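Sorting the bedroom clothes at Nuterthorpe
Photo gallery
Posted April 21, 2021 by Inês Aguiar

These pages follow the clearing and re-ordering of the upstairs rooms at Nuterthorpe, one room at a time. The kitchen and the hall cupboard have their own galleries. This one covers the bedroom clothes, which we left until after the linen because the shelves had to be free first.

The bed is used as the sorting table. It is the largest flat surface in the room and it is at a good height if you sit on a stool beside it. The sleeping mat stays on while we work. It is firm, nothing sinks into it, and a pair of trousers laid on the ribbing can be smoothed with the side of the hand without the cover underneath moving about. Ankica Delić used to sort on the floor on a sheet and has given that up on account of her knees.

The order of work is the same as for the other rooms. Everything comes off the rail and out of the drawers, goes to the bed, and is then folded, mended or passed on. Dark clothes are done separately from light ones, as it is hard to tell a navy from a black when they are heaped together, and Haris Radonjić has gone out in odd halves of two suits more than once.

The pictures are of the bed during the sorting, with black clothing laid out on the mat.

On the bed 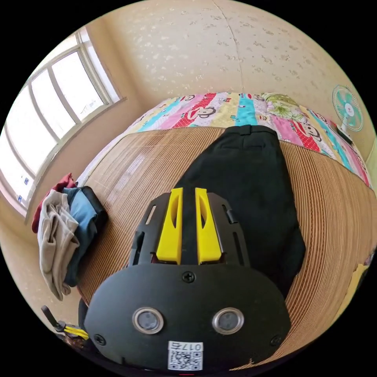 Black trousers laid flat, waistband to the far side. The folded and crumpled pile on the left has beige or light grey, blue, black and dark red in it. The quilt along the head of the bed is the one with the monkey faces.

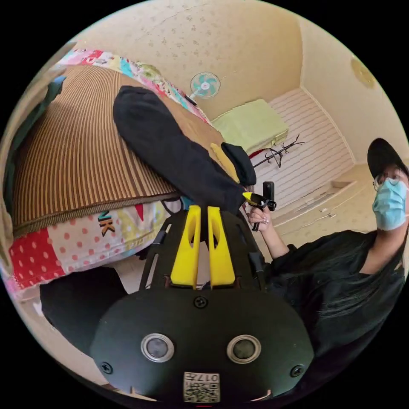
A long black piece lying diagonally across the striped mat. The quilt shows underneath, with the red polka-dot panel and the letters NK.

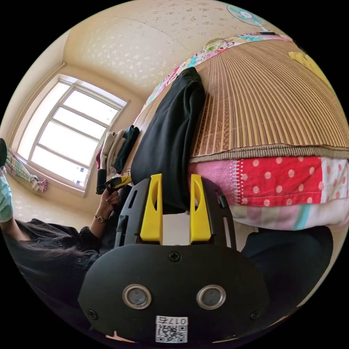 Black clothing bunched lengthways on the mat. Red and white polka dots again below the border, a yellow cushion on the bed and the turquoise fan beyond it.

How the trousers are folded

We tried several ways and settled on the plainest one. Lay the trousers flat with the waistband away from you and do up the button and zip. Pull each leg straight from the hem. Bring one leg over the other so the inside seams lie together, then tuck the point of the seat in so that the long edge is straight. Fold the hems up to just short of the waistband and fold once more.

That gives a block which will stand on its edge in a drawer. Work trousers in heavier cloth do not take the last fold well and are better left at the half fold and stacked. Anything with a pressed crease goes back on a hanger, matching crease to crease, and is not folded at all.

Pockets are emptied first. So far the pockets have produced bus tickets, a pencil, a good deal of fluff and the key to the meter cupboard, which had been missing since December.

The piles

Folding pile: clean, sound and worn in the past year. This goes straight into the drawers at the end of the session and does not stay on the bed overnight.

Mending pile: loose hems, missing buttons, a belt loop that has come away at one end. Teodora Perić takes these home and brings them back in her own time. Please pin a scrap of paper to the fault, as a small hole in black cloth is easily missed under a lamp.

Passing-on pile: sound but too small, or never worn. Jumpers and shirts go to the exchange rail at Brestulport. They no longer take shoes or belts.

Rag pile: cotton only. Cut off the buttons and keep them in the tin on the landing. Synthetics do not make useful dusters and we have stopped saving them.

A garment that does not fit any of these goes back to its owner to decide. It should not be put at the bottom of another pile.

Drawers and storage

The chest of drawers is by Michalík and has been in the house longer than anyone now living there. Its inside width is 868 mm and the overall width is 900 mm, which matters if you are buying dividers, as most are sold to the outside measurement. We bought the wrong ones and had to saw them down.

There are 2 deep drawers at the bottom and these now hold trousers, dark to the left and light to the right. The top drawers hold socks and underwear in open boxes. The bottom left runner sticks in damp weather. Candle wax helps for a few weeks – soap did not.

Winter things have gone into Grulter bags on top of the wardrobe. Label the end that faces the room, and write on the label what is in the bag and whose it is. Last year's labels said only "winter", and every bag had to be opened to find one scarf.

The quilt and the mat

Both stay in the room. The quilt is washed on its own on a cool programme and dried flat over two lines, as it pulls out of shape if it is hung by one edge. The mat is wiped with a cloth wrung out in plain water, along the grain, and left until it is fully dry before bedding goes back over it. It should be rolled for storage, never folded. Velimir Trajkovski has asked for the maker's name of the mat. There is no label on it that we have found, and it was bought second-hand.

Still to do

The hat shelf and the boxes under the window have not been started. The curtain hems need letting down, and someone has to decide about the suits. Hangers are wanted, the wide-shouldered kind, as the wire ones have left points in the shoulders of several coats. If you have any to spare, leave them on the hook inside the back door.

The next gallery will be the landing cupboard.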